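# Cleaning and tidying the inside of a desktop computer

A desktop that sits on the floor pulls in dust all day. Twice a year is enough for most homes, more if there are pets. Set aside 30 minutes for the first one. After that it goes faster.

## Before you open it

- Shut the computer down, switch off the power supply at the back and unplug everything.
- Hold the power button in for a few seconds with the plug out.
- Work on a table with good light. A folded towel under the case keeps it from sliding and saves the tabletop.
- Touch bare metal on the case before you reach in, and again whenever you've walked across a carpet.
- Put the screws in a jar lid. Case screws and drive screws often have different threads, so keep them apart.

## Dust

Start with a soft, dry paintbrush, 35 mm or so wide, kept only for this job. Brush toward the opening. Follow with short bursts of canned air, holding the can upright. Hold fan blades still with a finger while you blow on them.

Don't use a household vacuum inside the case. The hose can build up static, and it will take a loose screw before you see it. Vacuum the table afterward.

Skip sprays and damp cloths on anything green. A barely damp cloth is fine for the outside panels.

## Cables

Take a picture with your phone before you unplug anything. Then label each end with a bit of masking tape. Ngozi Haruna wrote in to suggest bread bag tags, which also work and don't leave glue behind.

The thin, flat data cables (SATA) are the ones to be gentle with. Pull on the plug, never on the cable. Some have a small metal clip that needs to be pressed first. Leave them in a wide loop; a hard fold can damage the wires inside.

The bundles of yellow, red and black wires carry power to the drives. They are stiffer and can be tied together with hook-and-loop strips. Zip ties hold better but have to be cut off the next time you change a drive, and it's easy to nick a wire doing it.

Keep every cable clear of the fans. If one hangs loose, tie it to the metal frame near the drive bays.

## Closing up

Press each plug once with your thumb to check that it's seated. Look for leftover screws, then refit the side panel and plug in.

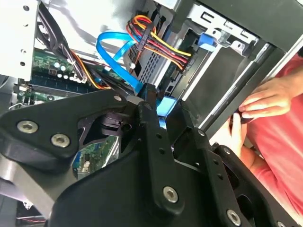
If the computer won't start, or a drive doesn't show up, switch off, unplug and check the drive cables at both ends before anything else. A data plug that went in slightly crooked is the usual cause. Old cables with a cracked plug should be replaced, and new ones cost very little.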